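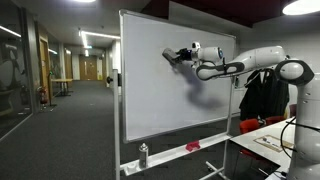 Cluncombe Residents Forum > Meeting Hall > Proposed change to hall hire fees

Pornthip Yimyam
August 19, 2018
Members are advised that the hire fee for the main hall will rise to $185 per evening from January. The fee has been unchanged for 3 years. Heating and cleaning costs last year came to $2,737, and hire income did not cover them. Written comments may be posted in this thread.

dikora_road
I wish to record my objection. The language class and the choir both meet weekly and cannot absorb an increase of this size. A lower rate for regular hirers should be considered before any decision is confirmed.

Anong Onsri
I respectfully disagree with the previous comment. Regular hirers make the greatest use of the heating. If they receive a discount, the shortfall falls on families who book the hall once a year.

molitz44
Would the new fee include the side room and its furniture? The present terms are unclear on this point.

Pornthip Yimyam
Yes. The side room, chairs and whiteboard are included at no extra charge. Hirers are asked to leave the board clean.

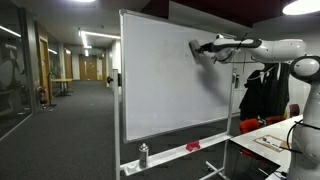 Whiteboard on its stand, with tray.

dikora_road
Thank you for the clarification. My objection to the fee stands. The reserve fund holds $2,000, and I would ask that part of it be applied to the heating bill this winter.

Anong Onsri
The reserve was set aside for the roof under the Nyanda bequest. I do not believe it may be spent on heating.

molitz44
Could the wording of the bequest be posted?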